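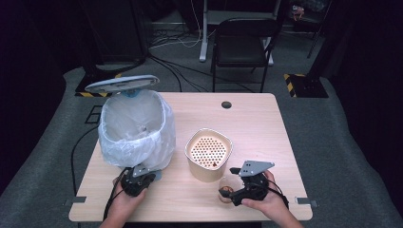
I'd been in Jurthorpe less than an hour when somebody asked me what I thought of the new chairman. I hadn't even found the ground yet! I was in the queue for a bacon roll, and the man behind me had spotted my notebook and decided I'd do.

The new chairman is Alvar Strand, and whatever you make of him, he's got people talking about county league hockey again. He took over the Jarkmont League in October, when two clubs were threatening to walk and the fixture list was still in pieces. His pitch to the clubs was short. Fewer long away trips, a fairer split of the gate money, and a proper say for the small sides (Vilela, bless them, get 200 on a good afternoon and have been outvoted on everything for years).

I met him in the Flevura clubhouse, where the tea is strong and the chairs are terrible. He played 25 matches for Flevura as a defender, mostly, he says, from the wrong side of the ball. He's quick company, a bit impatient, and he'd much rather talk about umpires than about himself.

"We lose good umpires every winter," he told me. "They drive for two hours, get shouted at and go home with petrol money. I'd stop too."

So he wants them paid better, and he wants captains to sit a short rules course before the season starts. The captains I spoke to were, let's say, split. One thought it was overdue. Another called it homework and went off to find his shin pads.
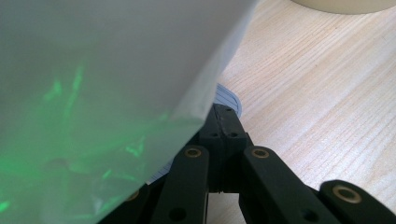 Green showing through a milky white plastic sheet.

Then there's the final. Last season's drew 3441 people, the best crowd the league has had, and Strand would like to move it to the bigger ground at Jurthorpe, which holds 3960. I love this idea. I've stood on the bank at Flevura with a stranger's umbrella in my ear and would happily pay extra not to do it again. Flevura, as you'd expect, are less keen, as the final pays for their floodlights.

The clubs vote on it in the spring. Strand reckons he has the numbers, though he went a bit vague when I asked which clubs he was counting, and Vilela told me they haven't made up their minds. They'd like to see the travel plan first, and so far it's two pages with a map.

I stayed for the afternoon match, a scrappy 2-2 with one lovely goal off a short corner, and Strand watched the whole thing from behind the umpires' bench. He didn't shout once. My friend from the bacon queue did enough for both of them.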